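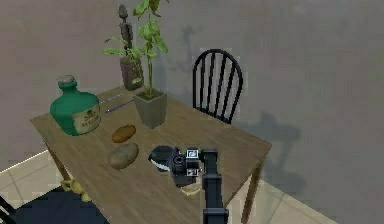
Image: Vestden

Qistina Pattinasarany
August, 8.40 pm

I've spent most of this month clearing out my aunt's pantry and learning to make vinegar. A few people asked how it's going, so I'll put it all in one thread.

She made it for years and sold a bit at the Draltitport market. Mostly cider vinegar, some from leftover red wine, and one batch from pears that she never managed to repeat. Her notes are in a school exercise book and half of them are just the weather.

The basic method is simple. You start with something alcoholic, add a bit of live vinegar from an old batch, cover it with cloth and leave it somewhere warm. Air is what makes it work. A sealed jar will sit there doing nothing.

My first jar was a failure. I used a supermarket cider and didn't read the back. It had sulphites in it and six weeks later it still smelled of cider. Her book says to leave it open overnight first, but I found that page too late.

Second jar went in with cider from Saragih, the farm shop on the Druden road. No additives, a bit cloudy. A skin started forming on the top within a fortnight. It looks horrible and it's what you want.

If you get fuzz, blue or green or black, throw the whole lot away. Don't scoop it off. The proper skin is smooth and a bit rubbery, and it can sink if you knock the jar. Mine sank twice and grew back.

Temperature matters more than I expected. The airing cupboard was fine. The kitchen windowsill was too bright and went cold at night. I've moved everything to a shelf above the boiler and covered the jars with old tea towels and elastic bands.

Costs so far, as someone asked: 20 pounds on jars, a bit less on cider, and I already had the cloth. You can buy a perfectly good bottle of vinegar for far less than that, so don't do it to save money.

Tasting is the only test I've got. I use a straw down the side so I don't disturb the skin. When it stops tasting of drink and makes you wince, it's nearly there. I strain it through a coffee filter and leave it another month in a full bottle with the lid on.

Please don't use the homemade stuff for pickling unless you've tested the acidity. It can be weaker than shop vinegar and you can't tell by taste. Salad dressing and chips only in this house.

I ended up with 700 ml from the second jar — enough for two small bottles and a bit left over as a starter. One bottle went to my aunt. She said it needed longer.

Pears next, once the tree is ready. The page for that batch says "warm, wind from the west, used the big crock" and nothing else. If anyone near Draltitport bought a bottle from her and remembers what it tasted like, please message me.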